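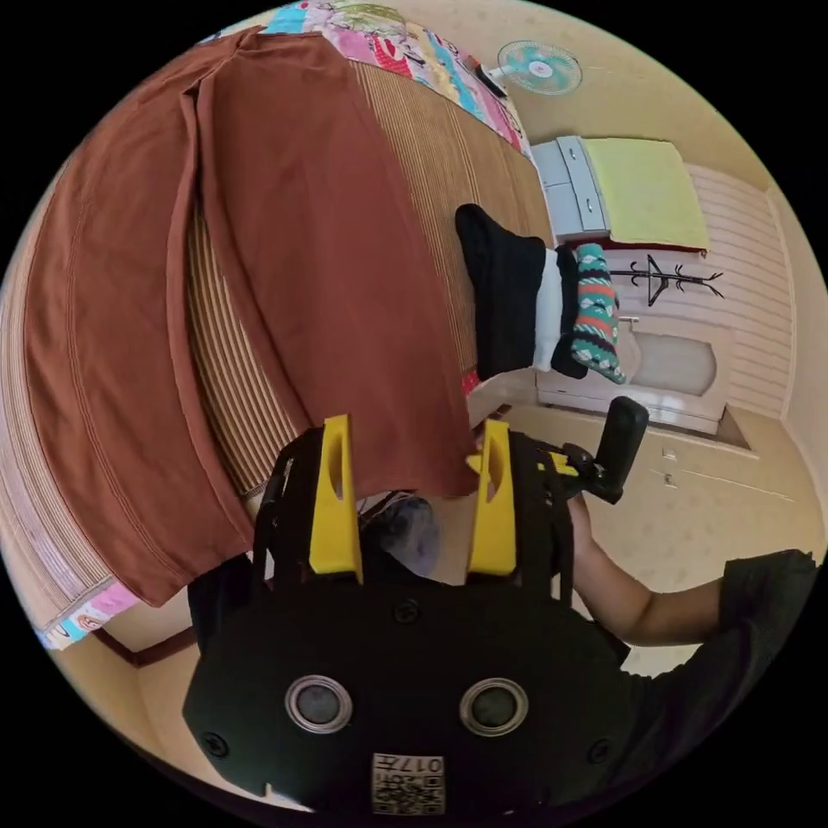 Brown cloth over the striped mat, quilt at the head of the bed

Hi all,

On Tuesday a list member wrote:
> Is the Kondix tin train worth 50 dollars without its box?

Oh, I'd say yes, if the wheels turn freely!

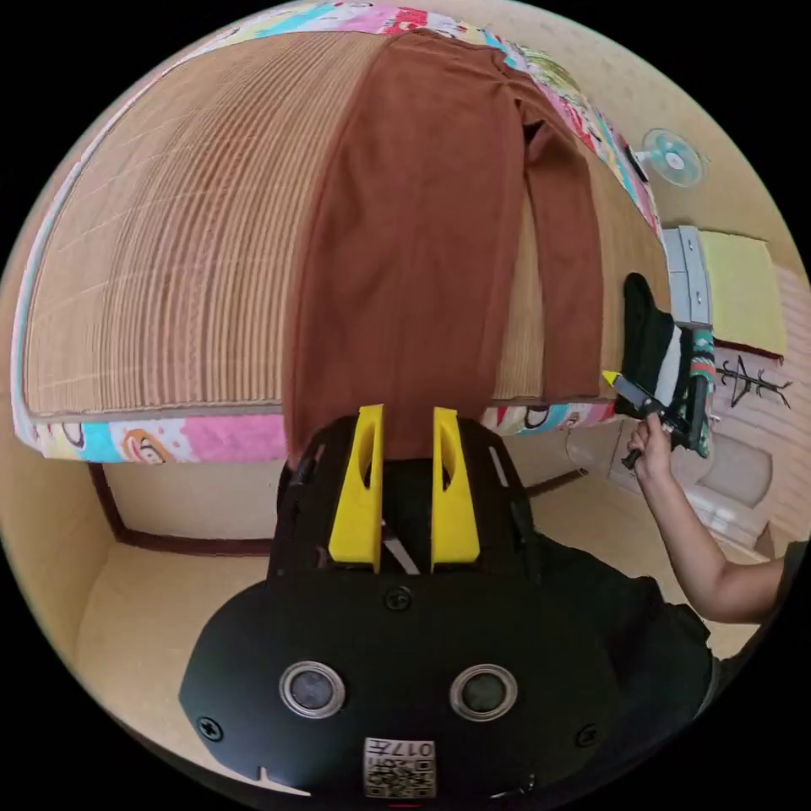 My own Kondix came from the Lennox toy fair for 61, box and all, and I've never been sorry. The paint still cheers me up.

Warmly,
the Edinska train fan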